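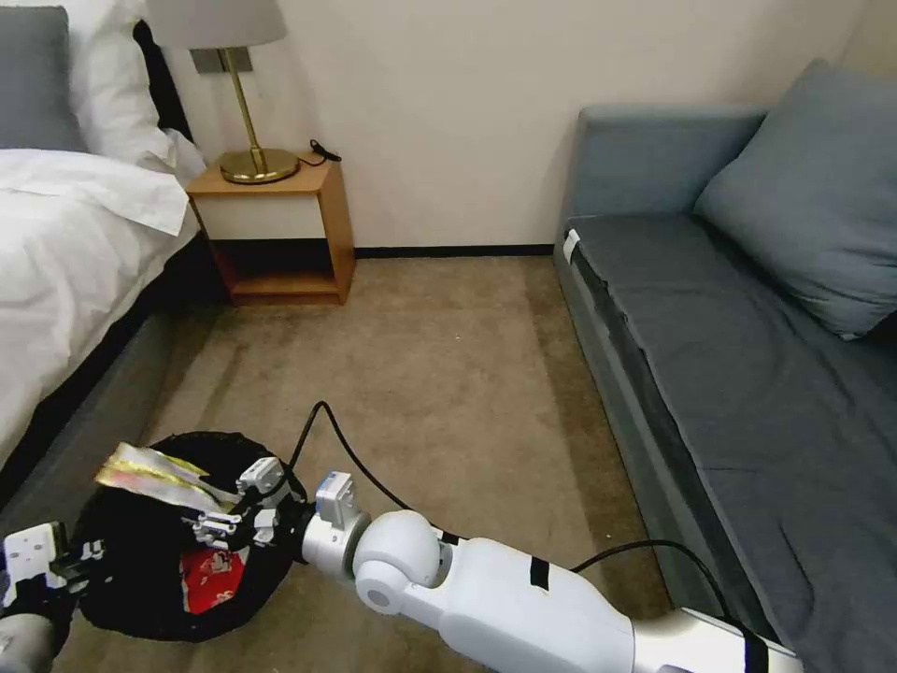

Bedside lamp and nightstand, guest room.

Kimetti Guest Lodging Vocabulary, data card
Last revised 2019-05-10

Kimetti is a word list of furnishing and housekeeping terms taken from written inventories of small guesthouses. It holds 2000 headwords in English, each with a short gloss, a part of speech and at least one attested spelling. It is meant for translators and for people who build search tools over property records. It carries no prices and no guest data.

Files
terms.tsv – one headword per line, tab separated, UTF-8
variants.tsv – spellings and regional forms, keyed to term_id
sources.tsv – inventory codes, with country and decade

Fields in terms.tsv
term_id: integer, never reused
headword: lower case, singular
gloss: 90 characters or fewer
room: one of bed, bath, kitchen, hall, other
status: checked, open or withdrawn

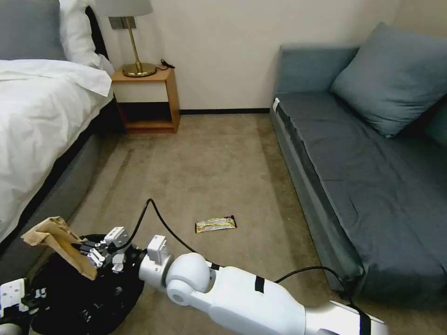
Bed and sofa bed with carpet between them; room value "bed".

Collection
Radwa Bouazza transcribed the inventories. Ilham Younis merged duplicates and wrote the glosses. Entries were matched against the older Skundier list where the two overlap, and 83 headwords keep their Skundier gloss unchanged. Handwritten sources were read twice. Where the readings differ, both are kept in variants.tsv and status is set to open.

Known problems
Compound nouns are split inconsistently. "Sofa bed" and "sofabed" share one term_id, but "day bed" and "daybed" still have two. The room field allows a single value, so terms used in several rooms are filed under the first one attested. The 5 withdrawn entries stay in the file so that old references resolve.

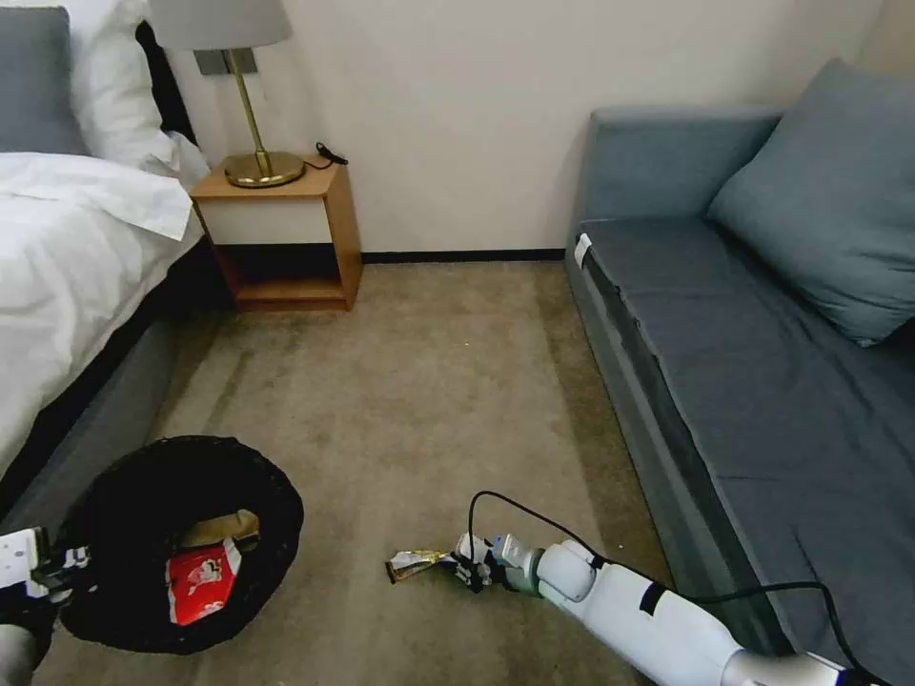
Glosses describe form before use. A term for a piece of furniture gets its basic shape first, then any part that separates it from its neighbors in the list. "Nightstand" is therefore glossed as a small bedside table, and an open lower cubby under a front panel, as on the one between the bed and the wall here, is recorded as a subtype in variants.tsv. "Drum shade" is a headword of its own – it is not filed under "lamp". Color and finish are left out of all glosses.

Corrections go to Aivar Adomaitis with the term_id and the inventory code.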